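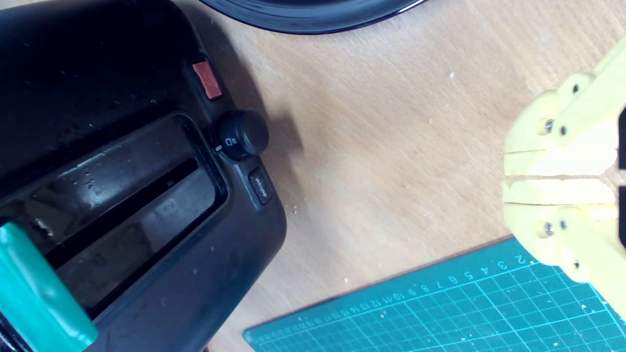
Getting back into baking bread

I gave up on home baking in August, when the kitchen was too warm and every loaf came out flat. Now that it's cooler I've gone back to a plain white tin loaf, the one Guilan Hou taught a group of us at the hall in Trirthorpe.

Her method is slow. The dough sits overnight in the fridge, some 17 hours if I can manage it, then goes straight into the tin. I used to knead for ages and I doubt it made much difference. The flour matters more - I've settled on the strong white from the mill shop at Brandura, mixed with a spoonful of rye.

The first loaf was heavy at the bottom. The second was better. I'd set the oven too low and taken it out 8 minutes early.

A day-old slice makes the best toast, cut fairly thick and done on a low setting, with salted butter.
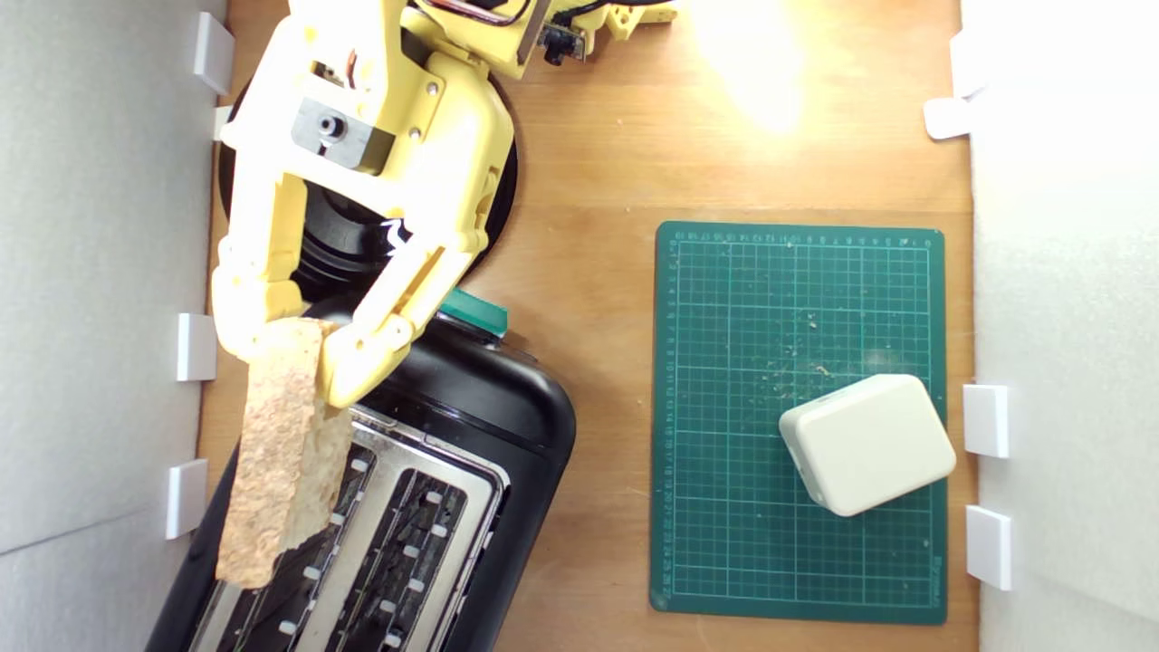

What I'm trying next

A seeded loaf, and then rolls. Guilan says to soak the seeds first and drain them well. I also want to try the long tin from my mother's cupboard - it needs a good scrub before it goes near any dough.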